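Ticket 111: Zoning map viewer does not load parcels
Opened by: Wálter Mamani, Planning Office, Brunard
Product: Droltum map viewer
Status: Waiting for vendor
Date: 31/07/2023

Problem
When a resident opens the public zoning map and searches for an address in the Usuga district, the street is found but the parcel lines stay blank. The other districts show correctly. I tried it with 2 browsers and the result is the same.

What I did
I cleared the cache and signed in again. I exported the Usuga layer and opened it on my desktop, and there all 700 parcels are present. So I think the file is good and the fault is in the publishing step.

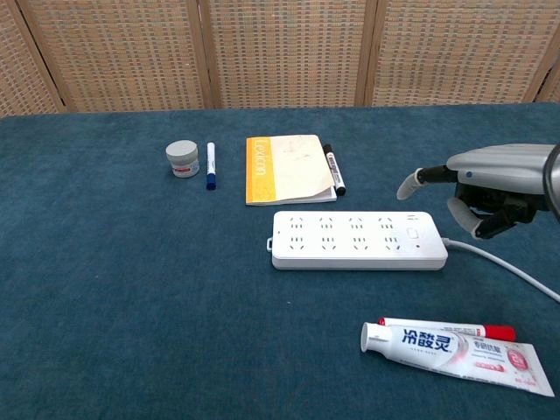
After that I published the layer again in groups of 50 parcels. The first group appeared on the map. The second one stopped with the message "Layer extent not valid."

Reply from Lallex support
Please check the coordinate system of the second group.

My answer
I checked it, and it is the same as in the first group. I attach the log. The hearing for the rezoning is in October and the residents must be able to see their lots before it. Please tell me if you need the full export.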